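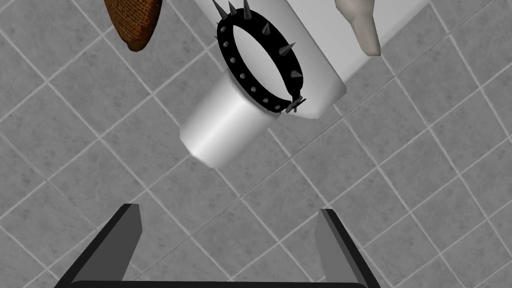

Gray floor tiles, laid on the diagonal

To: Heltine Institute members' list
From: Office for Continuing Education, Heltine Institute
Date: 15/12/2018
Subject: Re: Dream seminar, written material and confidentiality

Dear colleagues,

The Office thanks the Tunness study group for its message, which is quoted in full at the end of this one. The questions it raises have also reached us from other members, and we are replying to the whole list so that the same information is available to everyone enrolled in the seminar on dreams in the early phase of treatment.

On the first question, the written presentation. Each participant is asked to submit one dream with a short account of the session in which it was told. The account should not exceed 400 words. The dream itself is not included in that limit and should be given as close to the patient's own wording as memory or notes allow. Associations offered by the patient should be kept apart from the thoughts of the therapist, under separate headings if this is convenient. In the September meetings the two were often mixed, and a good deal of discussion time went to establishing who had said what.

On the second question, confidentiality. A changed first name is not sufficient. Profession, town, family composition and any unusual life event should be altered or left out wherever the dream can be understood without them. Where a detail of this kind is essential to the dream, the participant should contact the Office before circulating anything, and the seminar leaders will decide whether the material can be read aloud without being distributed. The patient's written consent remains necessary in either case. Consent given for supervision does not extend to a teaching seminar, and a separate form must be signed. It can be requested from the Office.

Printed copies are numbered, handed out at the beginning of each meeting and collected at the end. Members are asked not to photograph or forward them. The Office keeps no electronic copies after the close of the seminar.

On the third question, films. The seminar leaders have considered the suggestion that a film sequence be used in place of a clinical dream by participants who do not currently have a patient in treatment. They accept it for trainees only. A dream in a film has been composed for an audience, and the spectator's associations cannot stand in for those of a dreamer. It can nevertheless be useful to practice attention to setting, interruption and affect on such material, and one meeting will be set aside for it. Sequences should last no longer than nine minutes. Members particularly interested in this subject may prefer the cinema and analysis group that meets at the Rahman Library, where entire films are shown and discussed.

Places are limited to 24. At the time of writing, 20 have been taken. Meetings are held in the Zendell Room, second floor, and the door is closed once reading has begun.

Attendance certificates will be issued to those who have presented and have missed no more than one meeting. Requests for exceptions should be made in writing to this Office and not to the seminar leaders.

With kind regards,

Office for Continuing Education
Heltine Institute

Earlier message, from the Tunness study group:

> Dear colleagues,
>
> Several members of our group intend to enroll in the dream seminar and would be grateful for clarification on the following points.
>
> Is there a fixed length for the written presentation, and does it include the text of the dream?
>
> What degree of disguise is expected? Ours is a small town and some of our patients know one another.
>
> May those without a current patient present a dream sequence from a film?
>
> With thanks for your attention,
> Tunness study group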